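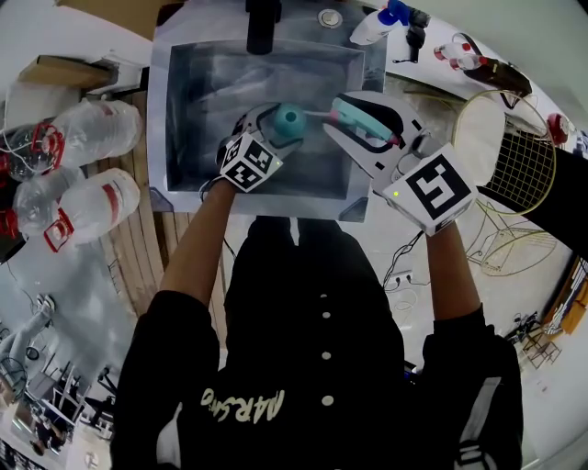
Shared kitchens at Drakthorpe to reopen after summer works

The shared kitchens on the first and second floors of Drakthorpe House will return to full use at the end of August, following a programme of repairs and a thorough clean of all sinks, worktops and storage areas.

The works were carried out by Paquette, the building's maintenance contractor, and cover 12 kitchens used by residents and by the day tenants of the east wing. Seven of these had been closed in turn during the summer so that worn seals, taps and waste fittings could be replaced. The remaining five stayed open throughout, with cleaning arranged in the early mornings.

Raimonds Kļaviņa, Head of Residential Services, thanked residents for their patience. "We are aware that sharing a sink with the floor above has been an inconvenience, particularly in the evenings," he said. "The kitchens are in much better order than they were in the spring, and we would ask everyone to help us keep them that way."

A survey of residents carried out before the works received 98 replies. The condition of the sinks was the matter raised most often, ahead of refrigerator space and the collection of recycling. Several replies mentioned slow drainage, and others asked for clearer guidance on who is expected to clean the basins and how often.

In response, a revised kitchen rota will come into force when the rooms reopen. Each kitchen will be assigned to the rooms nearest to it, and users will be asked to wash and rinse the basin after preparing food or washing up. Brushes and cleaning cloths will be supplied by Residential Services and replaced at the start of every month. Scouring powders and wire wool should not be used on the stainless-steel sinks, as they scratch the surface.

Spray cleaners and other bottled products may be kept in the kitchens provided that they are closed and clearly labelled. Food, drinks and personal belongings should be removed from the worktops overnight. Items left out after 10 p.m. may be moved to the storage room on the ground floor, where they will be held for 27 days before disposal.

Residents are also reminded that cooking oil and coffee grounds must not be poured into the sinks. Paquette removed blockages from three waste pipes during the works, and in each case hardened fat was found to be the cause. A lidded container for used oil will be placed in every kitchen and emptied weekly.

The ground-floor kitchen in the Masano annexe is not included in the present programme. It will remain open with its existing equipment until the autumn, when its worktop and sink are due to be replaced. Tenants of the annexe will receive separate notice of the dates.

Faults should be reported through the Juvum residents' portal, giving the kitchen number and a short account of the problem. Leaks and other urgent matters should be reported to the front desk in person or by dialling extension 80 from any corridor telephone. Copies of the new rota are available from the front desk and will be displayed inside each kitchen door.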